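Section 4. Dressing the Window Table: The Fruit Plate

Read Section 3 (Laying the Cloth) first. If you skipped it, the cloth is probably on upside down, and the embossed side will spend the season admiring the tabletop.

What you need
The white cloth from the Brornura table set
One white plate with a dark rim
Mixed fruit, large and small, in at least two colors
A table by a window
Patience, not supplied

Before you start
Wash the fruit and dry it well. Peel off the little stickers. Guests will read them, and you will find yourself discussing shipping routes.

Steps

1. Set the plate down near the middle of the cloth. Near is fine. Noreen Ó Néill, who tested this section for us, used a tape measure and was still at it when lunch came.

2. Sort the fruit on the cloth beside the plate. Keep a gap of about 2 inches between the fruit and the edge of the table.

3. Place the large oranges first, toward the back. They are the tallest things you have and will hide everything else if you let them. If one still has its leaf, leave the leaf on and turn it toward the rim, where it can look expensive.

4. Add the dark fruit next. Put one piece against the oranges and another closer to the front.

5. Place the red fruit well apart. Side by side, they look like a pair of eyes.

6. Fill the remaining gaps with the small yellowish fruit. Stop when the plate is full. A second layer is covered in Section 9, along with how to get fruit out from under a radiator.

NOTE: A tomato counts as red fruit here. Kevin Rafferty has written to us twice on this point, and his letters are on file.

NOTE: Oranges roll. If yours won't stay put, give it a quarter turn until it finds its flat side. Every orange has one, though some are shy.

CAUTION: Do not push the plate across the cloth once it is loaded. The cloth will come along, and so will whatever is standing on it. Lift with both hands.

CAUTION: Keep power strips and chargers at the back of the table, away from washed fruit. Run cords down the back or side, never under the plate.

Fruit by the window will ripen faster than you expect. Check it daily, and turn the plate now and then so the same orange doesn't get all the sun.

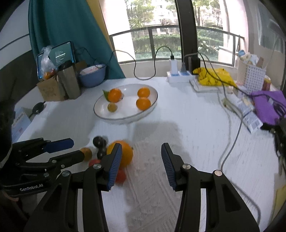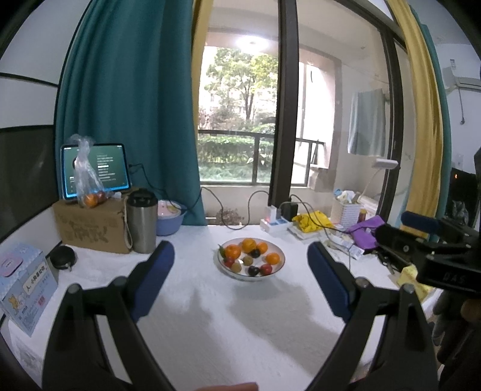

Fig. 4. Oranges and smaller fruit on the dark-rimmed plate, white cloth in place.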